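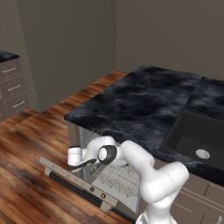 Callum Wainwright
Ergotherapeut, Tagesklinik Baran, Projekt Drerkotora

Werkstattbuch, Januar, Eintrag nach der Nachmittagsgruppe

Erst mal schnell, bevor ich es vergesse: Die kleinen Sandkissen funktionieren! Vier Leute haben sie heute ausprobiert, drei wollten sie gar nicht mehr hergeben, und die vierte fand das Gewicht gut, aber den Stoff furchtbar (kratzt am Hals, sie hat recht, ich habe es selbst probiert). Gefüllt haben wir mit 700 g, das ist für die Schultern schön und für die Hände schon zu viel. Für die Hände nähe ich morgen welche mit 500 g und nehme den Baumwollköper, der noch vom Vorhang übrig ist.

Stand der Skills-Koffer: zwei fertig, einer halb. Im halben fehlen noch der Igelball und die Karten. Roy hat die Karten neu geschrieben und ich bin ganz begeistert, weil jetzt endlich kurze Sätze draufstehen. Vorher: »Versuche, deine Aufmerksamkeit auf deine Atmung zu lenken und dabei Gedanken vorbeiziehen zu lassen.« Jetzt: »Füße auf den Boden. Drück fest. Atme lang aus.« Wer mitten in einer Anspannung steckt, liest keine zwei Zeilen. Das haben uns die Leute in der Gruppe schon im Herbst gesagt, und wir haben viel zu lange gebraucht, es umzusetzen.

Düfte: Pfefferminz kommt gut an, Lavendel gar nicht. Eine Teilnehmerin verbindet ihn mit der Station, auf der sie früher lag, und hat das Fläschchen sofort weit weggeschoben. Wir haben eine Pause gemacht, sie ist mit Roy eine Runde in den Garten und kam danach wieder dazu. Merken: Düfte nie offen in den Raum stellen, immer zugeschraubt anbieten und vorher fragen. Lavendel bleibt als Wahlstück im Schrank und kommt nicht mehr fest in den Koffer.

Die Bestellung bei Prondia ist raus, Nummer 2335. Drin sind 100 Gummibänder, breite, und Blanko-Karten in matt. Die glänzenden spiegeln unter der Werkstattlampe so, dass man den Text schräg halten muss. Bitte, falls jemand das Paket annimmt: in den linken Schrank, nicht zu den Tonsachen, dort zieht alles Staub.

Was mir heute am meisten Freude gemacht hat: Am Schluss wollte die Gruppe eine eigene Karte machen. Kein Skill, sondern eine für Angehörige. Darauf soll stehen, was in einem schlechten Moment hilft und was man besser lässt. Die ersten Vorschläge, so wie sie auf dem Flipchart standen:

Setz dich dazu, aber frag nicht dauernd.
Sag mir, wie spät es ist und was heute noch kommt.
Bitte nicht »Reiß dich zusammen«.
Wenn ich sage, dass ich nicht mehr leben will, nimm es ernst und hol mit mir Hilfe.
Tee geht immer.

Der vierte Satz hat länger gedauert als alle anderen zusammen. Wir haben offen darüber gesprochen, ruhig, und ich fand es stark, wie sorgfältig sie um die Wörter gerungen haben. Rückmeldung dazu ist ans Team gegangen, Einzelgespräche sind angeboten. Auf die Rückseite der Karte kommen die Nummer des Krisendienstes und eine freie Zeile für einen eigenen Kontakt. Roy prüft die Nummer, bevor wir irgendetwas drucken.

Offen:
Köper waschen, bevor ich zuschneide (läuft sonst ein, siehe letztes Mal).
Doppelnaht an den Kissen, bei einem rieselt es schon an der Ecke.
Prisness fragen, ob wir die Koffer dort eine Woche in der Wohngruppe testen dürfen. Die haben abends die schwierigen Stunden, wir nur die Tage, und genau das fehlt uns.
Reißverschluss oder Klett? Klett ist laut. Eine Teilnehmerin mag das Geräusch, zwei halten sich die Ohren zu. Ich neige zu Druckknöpfen.

Nachtrag, 17:40 Uhr: Roy war noch mal da, Druckknöpfe findet er auch gut. Er bringt die Zange von zu Hause mit.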